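Folding night at Gaillard Hall was a lot more fun than it sounds

I said I'd write a few lines on the Mamier clothing swap for this month's news page, and then I went and had such a good time at the folding evening that most of this is going to be about T-shirts. Sorry to anyone who came for the parking update (it's further down the page, under Streets).

The swap is back in April, same place, upstairs at Gaillard Hall. Last year the clothes came out of garbage bags and went straight onto the tables in heaps, and by mid-morning you needed both arms to dig for anything. So this time we're folding everything ahead of the doors opening, and we're sorting it too. The final tally from the drop-off bins was 2,048 pieces. Of those, 1,560 are tops of one kind or another, and I swear I've personally handled every black tee in Mamier.

Mandla Venter is running the sorting. He worked in the stockroom at Skirkar for years and he folds a shirt in the time it takes me to find the sleeves. His rule is that you lay it flat first, front side up if there's a print so you can check it for cracks, and smooth it out with your palms from the collar down. Then over it goes, sides in, sleeves back, and up in thirds. "Don't fold a wrinkle into it," he told me, more than once, while looking at my pile.

I got faster! Not fast, but faster. Flimamex lent us the plastic bins, 80 of them, and they stack nicely along the back wall now with the sizes taped on the front. Kids' stuff is on the left as you come in, then adult tops, then pants. Coats will hang on the rail by the stairs, if somebody can find the other half of the rail.

The best part is what turns up. We had ski sweaters, bowling shirts, a whole run of choir tops from a choir none of us had heard of. I kept stopping to look at the prints, which is probably why my pile was so small. My favorite was a black crew neck with big brushed Chinese lettering across the chest in reds and blues, with one bit going to gold. A neighbor at the next table read it out for us – the top line is something like "traveling the road together" and the bottom one is "the future is worth looking forward to." I'd wear that. I may be first in line for it, in fact, so consider yourselves warned.

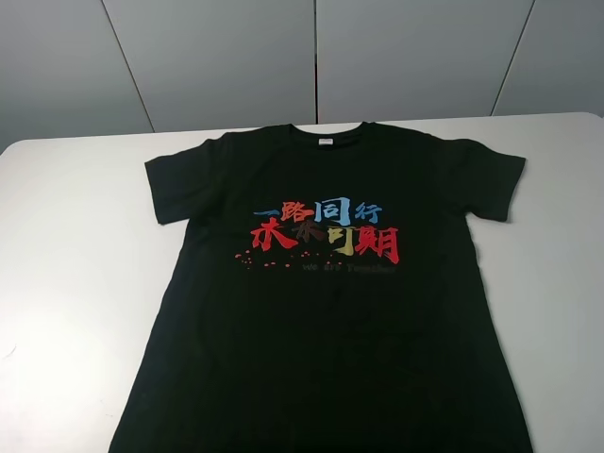 My pick of the tees, laid out flat with the lettering showing: 一路同行 over 未来可期.

Tops are $2 each on the day and everything else is marked on the bin. Doors open at 9:30 a.m. and we'll go until the tables are bare or we get hungry. Bring your own bags, please – we used up all of ours carrying things up the stairs. Drop-off is closed now, so hang on to anything else you've got until the fall swap.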